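Sleep Habits and Study Hours Among First-Year Residents of Drevcombe Hall

1. Purpose of the Study

The housing office at Drevcombe Hall has asked for several years whether the quiet hours policy helps first-year students sleep. This report presents the results of a student survey on bedtimes, bedding, noise and study habits. It was prepared for the course in applied social research. The project group wished to learn whether students who sleep poorly blame the building, their course load or their own routines. 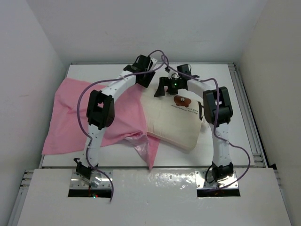 By Azlan Sutanto and Petronella Mokgethi
Submitted February 16, 2018

2. Method

A printed questionnaire was placed in the mailboxes of all 300 first-year residents. Of these, 101 were returned complete. Respondents were asked to record the time they went to bed and the time they got up on seven nights in a row, and to rate each night's rest on a five-point scale. A short second section dealt with room temperature, light from the courtyard, and pillows and blankets brought from home.

The group chose paper forms over an online survey. An earlier online survey in the hall had drawn very few replies, and the housing office agreed to supply the envelopes. The seven diary sheets for each respondent gave a possible total of 707 nights. One respondent turned in an extra sheet, so that 708 entries were received. The extra entry was left out of the results.

3. Results

Students on the courtyard side reported later bedtimes than those facing the street, which the group had not expected. Street traffic stops early in the evening, while the courtyard benches stay in use well past the start of quiet hours. Students who had brought their own pillow gave their rest a higher rating - a small difference, and one that may reflect other habits. Course load showed no clear link with bedtime. It did show a link with naps, most of them taken in the late afternoon.

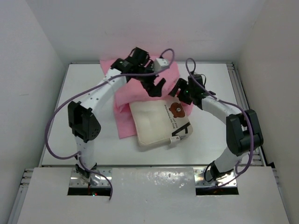 Eusebio Llanos, reading a draft of this section, wrote that the courtyard result should be treated with care, as the rooms on that side are also the larger shared rooms, and a roommate's schedule could explain as much as the benches do. The group accepts this point. The questionnaire did not ask about roommates, and the two causes cannot be separated with the present data.

4. Limits of the Study

Bedtimes were self-reported. Several diary sheets appear to have been filled in all at once, in the same pen and with the same time on every line. These were kept, as there was no fair rule for removing them. Students who sleep badly may also have been more willing to answer.

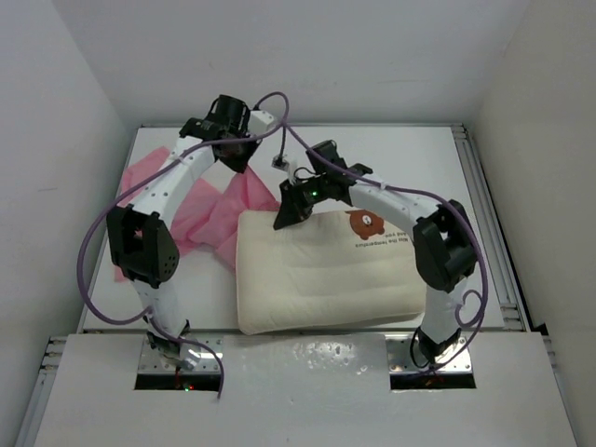
Last revised: Section 5 updated following instructor comments

5. Recommendations

The group recommends that the courtyard lights be dimmed at the start of quiet hours and that the benches nearest the windows be moved to the far wall. It also recommends that the packing list sent to incoming students mention a pillow and a light blanket. The current list names only sheets and towels.

A repeat of the survey in April would show whether the pattern holds in warmer weather, when windows are open. 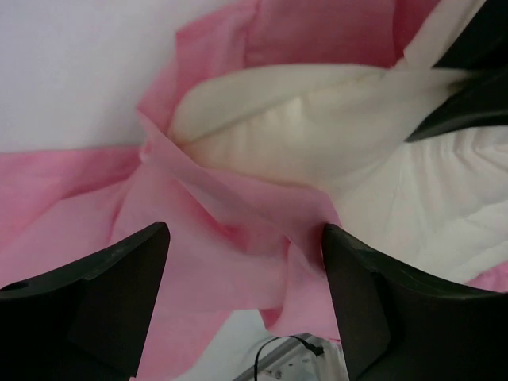
Any repeat should add a question on roommates and should collect the diary sheets daily. Both changes would require more help from floor staff - a matter the housing office would need to approve in advance.

Related reports
Laundry Room Use in Plokska House
Meal Plan Choices Among Commuting Students
Noise Complaints and Room Assignment: A Review
Bicycle Storage at Drevcombe Hall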